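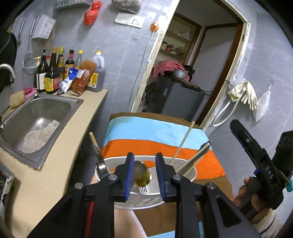
Planning a year of hand-held grippers: an interview with Oluwatosin Abubakar

Search articles Enter keyword Search

12/11/2022

Oluwatosin Abubakar does the equipment budget for Lirkance, a company in Clullstead that records household tasks for people who train robots. Its operators go into ordinary kitchens with a gripper in each hand and pick up ladles, chopsticks, strainers and whatever else the family cooks with. The recordings are used later, when a robot arm has to learn the same jobs.

Abubakar came to the work from purchasing at a food packaging plant. He says the two jobs have more in common than he expected.

"At the plant I bought conveyors and the parts that wear out on conveyors," he said. "The parts were where the money went. I came here and the first spreadsheet I was handed had a line for grippers and no line for parts at all. So I put one in."

The first thing he was asked to decide was whether the company should buy a robot arm. Several people wanted one. The plan, called Bitholm, was to fit an arm on a wheeled base and take it from home to home.

"I went through it in March with the people who would have to move it," he said. "You need a van with a lift. You need two people at every stop. Then you get to a kitchen with a narrow doorway and a counter full of bottles and you have to ask the family to clear it. I could price the arm. I couldn't price the asking."

Bitholm was put off, and the money went into hand-held units. Two of them go in a shoulder bag, along with a charger and the cables. One operator can take the bag on a bus.

Lirkance's budget for a kit is $900. Abubakar was careful to say that this covers the bag, the charging gear, storage and the spares that travel with the operator, and that the grippers themselves sit on a separate line. He would not give that figure, as the contract was still being discussed.

"People ask what a gripper costs and stop there," he said. "I want to know what it costs to keep an operator working until the end of the month. If the spare screws are back at the office, that operator is going home."

He plans for 30 kits next year. He had first asked for more, then went back through the schedule and found that kits were sitting on the shelf on days when homes weren't booked. Booking is handled by Wike, an outside firm that finds households and agrees on times with them. Abubakar now gets the booking sheet before he places any order.

"That was my mistake, buying before I looked at the calendar," he said. "We had good equipment and no kitchens to take it to."

Finger pads are the item he reorders most. He counts them as a consumable, the same way he counts cables. Wet utensils, cooking oil and dish soap all get on them, and operators are told to wipe the pads between tasks and change them when the grip starts to slip. He ordered 329 pads for the first half of the year and expects to order again before the summer.

He also changed how new units are tested before the company pays for a full batch. The supplier used to send a sample, and someone in the office would pick up a few blocks with it at a desk. Abubakar asked for the samples to go straight out to homes.

"A block is easy," he said. "Give me something thin. Give me a chopstick, and have somebody lift it out of a basket with other things leaning on it. If the fingers don't meet properly you find out on the first try."

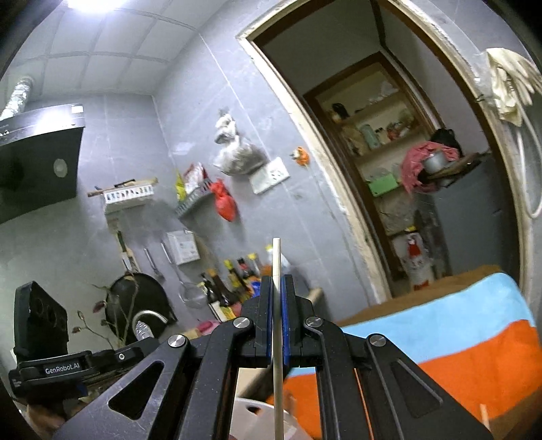
Thin round things are the hardest on the linkage, he said, because operators squeeze more than they need to. After a few weeks some units come back with a little play at the joints. Most of that is fixed by tightening the screws. He has asked operators to do it themselves at the end of a shift and write it on a card in the bag, and he reads the cards when he does the repair forecast.

The card has other uses. It has a line for anything the operator wished they'd had along. The most common answers so far are a longer charging cable and a towel. Both went into the kit. One operator asked for a folding stool, and he is still thinking about that.

I asked what he would tell a small team that is buying for the first time. He took a while to answer.

"Buy two kits and use them for a month. Write down every single thing you spend, down to the tape. Then make your budget," he said. "I had 266 lines in mine by the end of the first quarter. Some of them were for a couple of dollars. But I could see where it was going."

He said he'd also ask the supplier, in writing, how long parts will be sold for a given model. He has a drawer of pads that fit a unit the company no longer uses.

Training time belongs in the budget too, in his view. A new operator at Lirkance spends two days in a practice kitchen before going out, and those are paid days with a kit tied up. For a while the cost was charged to the office. He moved it to equipment, which made his own numbers look worse for a quarter, and there were some questions about it.

The robot arm may come back. The Bitholm plan is still in the file, and Abubakar has been asked to price it again next March with the arm staying in one place, in the practice kitchen, so no van would be needed. He has one quote in hand and is waiting on the other.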